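Wostance Room Pack, after my trial month

I have promised in November to write about the room simulator I was testing, and now I finally sit down for it. For those who are new on this blog: I teach evening classes in programming in Clolville, and I do small jobs with robot software at home. A real robot with two arms is far beyond my budget, so I live mostly in simulation.

The Room Pack comes from Wostance and it is a subscription. You pay 100 a month for one seat and you receive ready rooms, furniture with drawers and doors that open, and a two-armed robot that is already connected to everything. The catalog had 857 objects on the day when I subscribed. Before this I used the free pack of Undasano, and I still respect it, but there I had to repair the hinges of almost every cabinet by myself.

Installation was the part I feared the most. It took me one evening, with one stop when the license key was refused. The support answered on Thursday morning, very politely, and the fault was mine (I had copied a space at the end of the key).

What I like is the random decoration. You ask for a bedroom and each time the walls, the floor and the colors are changed, so that your program cannot learn by heart one single room. The taste is sometimes strange. I ran 471 attempts at the same small task, to bring a gripper to a drawer and pull, and I got combinations that no person would choose for sleeping. For training this is very good.

What I like less: the drawers. The movement is correct, but the friction is the same for all the furniture, light or heavy. I would want to set it for each piece. The manual speaks of this on one line and sends you to a page that does not exist yet. Also the fan of my computer becomes very loud when I open more than 4 rooms together.
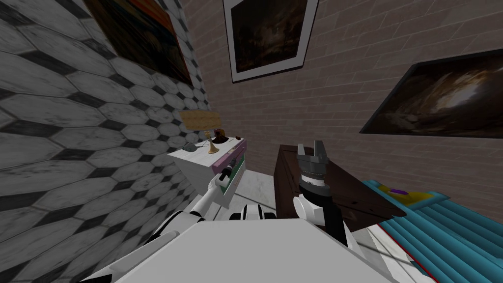 Solange Lacroix wrote to me that I am too kind with the price, and that for a student the Poulain package does the same work if one accepts plainer rooms. She also finds that the friction problem is more serious than I say, because a program trained on easy drawers will pull too weakly on a real one.

On the second point I agree with her. On the price I am not so sure, as my evenings also cost something. I have renewed for one more month and I will try the kitchens next.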